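Talk notes: Ulier table-clearing kit, what you get for the money
Jul 7, 2021. Slides and notes, final-ish version

Slide 1. Title, then straight to the photo. Let them look at it before talking.
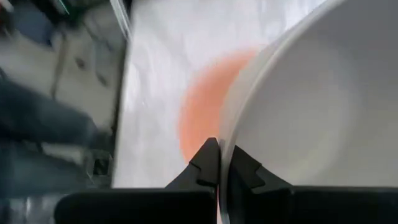
Wrist camera view: both fingers on the rim of the white bowl, coral-orange disc behind.

Say hello. Say who paid for the kit (we did, full price, and I still have the receipt in my wallet like a family photo).

Crockery is the dull end of robotics and the end people ask me about. Every brochure shows an arm holding an egg. Ask how many of the audience have ever needed an egg held. Pause for laugh. If none, carry on quickly.

Point at the rim. One finger outside, one inside, pinched on the edge. A bowl this wide won't fit between the fingers any other way, so the rim it is. Ulier's manual calls this "edge acquisition". I call it how my nan picks up a bowl.

Slide 2. What's in the box.
Gripper, wrist camera, mounting plate, cables, and a software licence that runs for 19 months. I have asked why 19. They said it was "aligned to the product cycle". Move on before anyone asks which product.
The arm is extra. Say this slowly. Somebody always misses it.

Slide 3. Setting up.
The leaflet says 59 minutes. It took us 2 days, and one of those went on finding out that the Firnum driver has to be installed before the Sastry one. The leaflet has them the other way round. I wrote to support in January and got a very nice reply thanking me for my interest in bowls.

Slide 4. The view from the wrist.
Back to the first photo if the clicker allows.
Good: you can see both fingertips and the rim between them, which is what you want when you're lining up a pinch.
Less good: the gripper takes up most of the bottom of the picture, and a large bowl fills most of the right. What's left is a slice of table and whatever is beyond it. The bowl also covers part of the disc, so ask any supplier how their software copes with a thing it can only see half of. Ulier's answer ran to four pages.

Slide 5. Against the Bravel.
Bravel is cheaper and has softer pads. Its camera sits higher up the arm, so you see more table and less finger. Fine for cups. I liked it less for rims. Expect an argument from the back row, some of them own one.

Slide 6. Would I buy it again?
Yes, if you handle bowls and plates and have someone patient on site. No, if you were hoping to open the box after lunch and go home at five.
Price slide is hidden. Unhide if asked. Trade discount starts at 100 units, so good luck.

Questions. Ten minutes, then the room is needed for the pump people.
Take the adaptor out of the wall. Last time I left it.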